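Cuvville Film Society - Minutes of the January Programming Meeting

14 shares
3 comments

Zuweira Agyeman opened the meeting at 7:10 p.m. and thanked everyone for coming out on such a raw evening. The minutes of the last meeting were read and approved, with one small correction to the spelling of Hendard.

Ticket prices took up most of the first hour, as they tend to. Zuweira reminded us that the Dramani, where we rent our screen, is raising its evening rate by $21 per showing from the start of spring. She had worked out a few ways of meeting it, and the one people liked best was to raise the door price to $8 and leave the member price at $4, where it has been for so long that many of us can't remember it being anything else. Carried, with one abstention.

We then had a long and very friendly talk about the spring lineup - far too many good titles, as always. The Westerns were moved to fall, and the silent comedy night stays where it is, with live piano if the piano can be tuned.
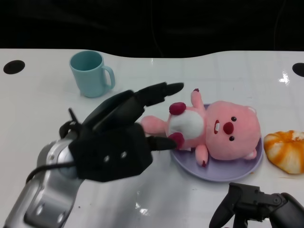
Delali Osei asked whether we were being too cautious in showing only older pictures, and said that the people who drive over from Hendard keep telling her they'd come more often for something newer. "They can watch the classics at home," she said, "but they want to laugh at a new one with a full room." Several heads nodded, and it was agreed to set aside two spring dates for recent releases.

On streaming, Bononix has offered us a members' package for $200 a year. Zuweira felt we ought to read the terms properly before getting excited - there is a clause about public showings that none of us quite followed - and she will write to them. Held over.

Delali will draft the spring flyer and bring it next time. The meeting closed at 9:05 p.m.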